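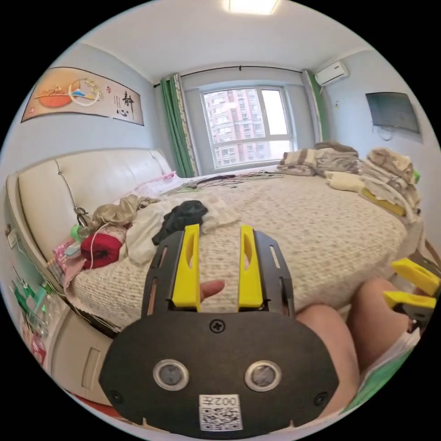

Ticket: Booking confirmations arrive with wrong check-in time
Opened by: Socorro Llanos, front desk, Poltwood guesthouse
Product: Trekby calendar
Status: waiting for customer

Socorro Llanos, 9:10
Hello. From the first week of June, the confirmation e-mails to our guests show check-in at 8:00 in the morning. In our settings it is 2:00 in the afternoon. I counted 6 bookings with the mistake, all of them made from a phone. Yesterday one family came with all their suitcases before breakfast was finished and I had no room for them.

What I have tried already:
– saved the settings again
– logged out and in
– changed the language to Spanish and back to English
No difference.

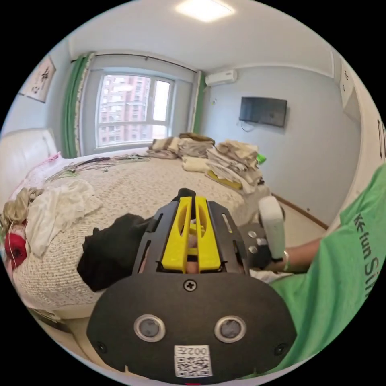 The bookings made from a computer are correct, I checked them also. Please tell me if I must write to the guests myself, or if you will send a new e-mail.

Jhonatan Quintero, Trekby support, 10:45
Thank you for the clear list. The difference is 6 hours, so I suspect the time zone. Could you open Property, then Region, and tell me what is written there?

Socorro Llanos, 11:20
It says "Default". I never touched it – maybe my colleague Nidia Nina did when she added the new rooms, but she does not remember it.

Jhonatan Quintero, 11:32
Please choose your city from the list, save, and make one test booking from a phone. Old confirmations are not corrected automatically. You can select them and press Resend.

Socorro Llanos, 12:05
I did it. The test e-mail says 2:00 p.m. I resent the six old ones, but for one guest, Mr. Pelletier, the Resend button is gray. Please leave the ticket open until I know what to do with him.

Jhonatan Quintero, 12:18
His booking has no e-mail address saved. Please add it under Guest details and try again.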